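Search listings, catalogs, lots
Search Advanced search

Category: Stamps & Postal History > Jobs and Notices

Part-time stamp describer, Koubek mail auctions

Koubek is looking for a part-time describer to help prepare lots for our stamp and cover sales. The job is 18 hours a week at our Lotudham office, with some choice over which mornings you work.

You would be sorting consignments by country and period, checking catalog numbers, and writing short lot descriptions. Most of the current backlog is Central European - mainly Czechoslovakia between the wars, plus a large box of airmail covers still in the sender's envelopes. 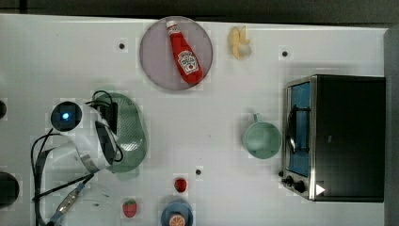

Each description has to state condition clearly: mint, hinged, no gum, thins, short perforations, repairs. Buyers bid from the text and one scan, and returns cost us money. The next sale has 313 lots and nearly a third still need a written condition note.

You should have:
- a working knowledge of at least one major stamp catalog
- practice with tongs, a perforation gauge and a watermark tray
- accurate typing and plain written English
- some reading knowledge of Czech or German (helpful, not required)

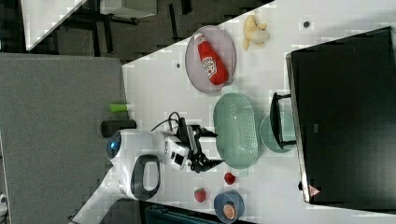

Training and pay

New describers work beside Lenka Kubíček for the first two weeks. After that you will have your own boxes, and she will check a sample from each. Pay is hourly and is discussed at interview. There is a paid trial morning.

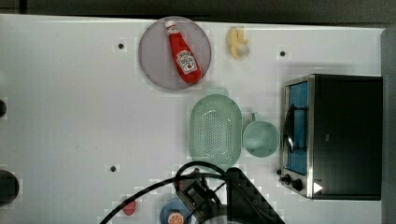 We do not allow staff to bid in our own sales. If you sell stamps yourself, tell us when you apply - it does not rule you out, but we need to know.

To apply, send a one-page letter and five sample lot descriptions of items you own or have handled. Please don't mail us the stamps.

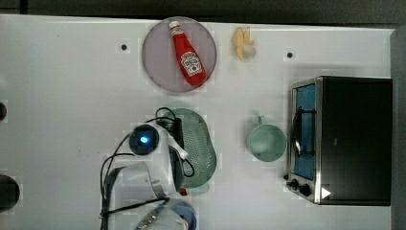 Applications close at the end of February. Interviews start at 9:30 a.m. and last under an hour.

Recent notices
Wanted: Jenell perforation gauge, any condition
Kikix stock books, used, box lot
Postal history table swap, Lotudham
Consigning to Koubek: dates and terms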